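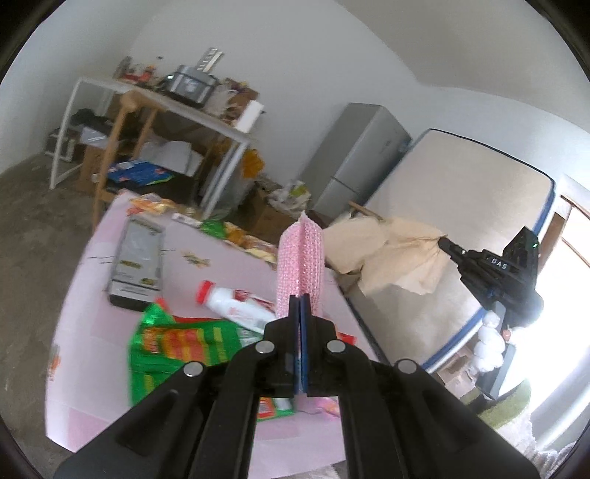 *Fig. 4. Cloth test, woven pink piece held at the jaw tips.*

## 3.2 Comparing the Skuna and Lemton jaw linings

You've got the hand-held gripper together by now, so this is the fun part! Take your time with it - an unhurried afternoon is worth a lot.

1. Fit the Skuna linings and close the jaws fully. They should meet along their whole length.
2. Pinch a single fold of cloth with just the tips and lift slowly.
3. Hold for 9 seconds, set it down, and note any slip in your log.
4. Repeat until you have 30 lifts.

**Note:** Cloth is forgiving, and nearly any lining will look good on it. Please don't pick a winner yet.

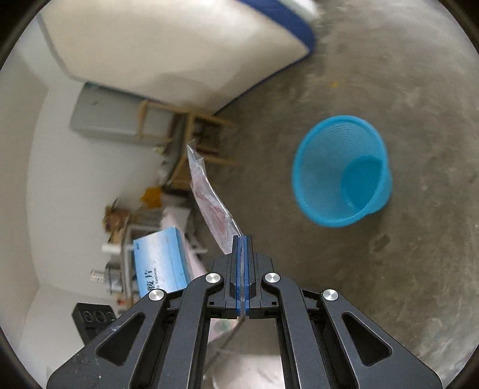

5. Move on to thin clear plastic, which is a good deal fussier. Grip a wrapper near one end and let the rest stand free.
6. Carry it over to a basket, open up, and log whether it drops cleanly or clings.
7. Swap to the Lemton linings and go back to step 2.

**Caution:** Keep your fingers away from the linkage pins while the jaws are closing.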